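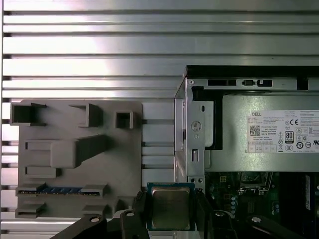
Sturville abre coleta de computadores usados; entrega vai até o fim do mês

STURVILLE, 25 de abril de 2019 – Começou a coleta de computadores usados da Biblioteca Municipal de Sturville. Desktop, notebook, monitor, cabo, peça solta. Vale tudo que caiba no balcão do térreo. A meta é colocar 80 máquinas em funcionamento antes das férias e repassar para escolas da rede e para famílias cadastradas na assistência social.

Quem coordena é Sarahí Valdovinos, chefe do setor de informática da biblioteca. Segundo ela, a fila de pedidos vem desde novembro e só cresceu. "Tem aluno fazendo trabalho de escola no celular da mãe, de noite, quando a mãe chega. Um computador velho que abre texto e internet já resolve", disse.

A edição passada foi menor. Faltou espaço, faltou fonte de alimentação, sobrou monitor de tubo. Desta vez a prefeitura cedeu duas salas no anexo da Rua Papadakis, uma para triagem e outra para montagem. Monitor de tubo continua fora. O aviso está no portão mas o pessoal insiste em deixar na calçada. Não deixem, por favor. A chuva estraga e o caminhão da limpeza urbana não leva.

O bairro de Pundby, na saída norte, ganha ponto próprio de entrega. Fica no posto de saúde, entrada lateral, no horário comercial. Os moradores reclamavam, com razão, da distância: quem não tem carro precisava pegar duas conduções até o centro com um gabinete no colo.

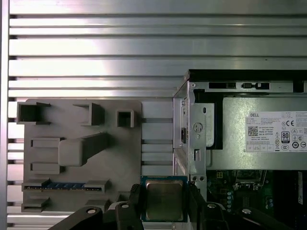
Setor de Informática e Reaproveitamento – Biblioteca Municipal de Sturville

Como entregar. Chega no balcão, preenche a ficha, assina o termo de doação e recebe um recibo. Pessoa jurídica precisa levar nota ou declaração com o número de patrimônio baixado. A transportadora Darberg vai buscar lotes de empresa sem custo, com agendamento por telefone. Lote de condomínio também entra, desde que o síndico assine.

Sobre os dados, a pergunta que mais chega no balcão. Todo disco passa por apagamento completo antes de qualquer outra coisa. Disco que não aceita o apagamento é furado e vai para reciclagem. A recomendação mesmo assim é fazer cópia de fotos e documentos em casa e sair das contas de e-mail antes da entrega. Depois de assinado o termo, não tem devolução. No ano passado uma moradora voltou atrás das fotos do casamento e não deu mais. Ficou um clima ruim.

Senha da BIOS: anotem na ficha. Parece detalhe, mas máquina travada encalha na triagem e atrasa as outras.

O que mais falta é memória, fonte e carregador de notebook. Teclado tem de sobra. Mouse também. Impressora só com conversa antes, pois o conserto sai caro e o cartucho mais ainda. Celular e tablet não entram nesta etapa, a ideia é abrir uma coleta separada no segundo semestre, se aparecer parceiro.

Dinheiro. A câmara aprovou verba de R$ 1.000 para peças pequenas: pasta térmica, bateria de placa, parafuso, cabo de energia. Pouco, admite Valdovinos. "Dá para o miúdo. O grosso sai de máquina desmontada, uma que morreu salva outra." Ela disse que vai pedir complemento na próxima revisão do orçamento, mas sem garantia nenhuma. A Secretaria de Educação, procurada, informou que acompanha o projeto e que a distribuição às escolas seguirá a lista de prioridade já publicada. Não respondeu sobre a verba. 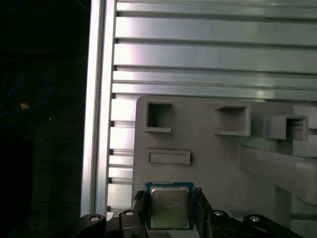 Peça avulsa também é aceita e tem regra própria. Memória e placa vão em saco antiestático ou, na falta, embrulhadas em papel limpo. Nada de sacola de mercado. Disco vai separado, com etiqueta. Processador fora da placa pede caixinha rígida e mão só nas bordas. Quem souber o modelo, que escreva na ficha: o que vem impresso na tampa metálica costuma ser miúdo e apagado, como no da foto, e a conferência no balcão perde um tempo enorme nisso. Sem modelo a peça entra do mesmo jeito, só demora mais para ser aproveitada.

Quem recebe. Famílias com criança ou adolescente matriculado na rede pública e cadastro ativo na assistência social. O pedido é feito na própria biblioteca ou no posto de Pundby, com documento e comprovante de matrícula. Quem se inscreveu em novembro continua na fila e não precisa refazer, basta conferir se o telefone esta atualizado. Muita gente trocou de número e não foi achada. A entrega inclui teclado, mouse e uma folha de instruções básicas. Internet não está incluída.

Oficina. Junto com a coleta, o anexo recebe um curso curto de manutenção, aberto a maiores de idade. Limpeza, troca de memória, instalação de sistema. Sem custo, inscrição no balcão, e quem terminar pode ajudar na montagem se quiser. A turma da manhã já lotou. Tem vaga à noite. Levar caderno, as ferramentas são da biblioteca.

O material que não serve segue para uma empresa licenciada, que emite certificado de destinação. O certificado fica exposto no mural da biblioteca e pode ser consultado por qualquer doador. Pilha e lâmpada não entram nessa coleta, tem caixa própria no saguão da prefeitura, ao lado do protocolo.

O anexo da Rua Papadakis não recebe entrega direta. Só o balcão central e Pundby. O elevador da biblioteca segue em manutenção, então quem vier com monitor grande pode chamar no interfone da garagem que alguém desce com o carrinho.

Correção: uma versão anterior deste texto dizia que a coleta aceitava impressoras sem consulta. Não aceita. É preciso combinar antes com o setor de informática.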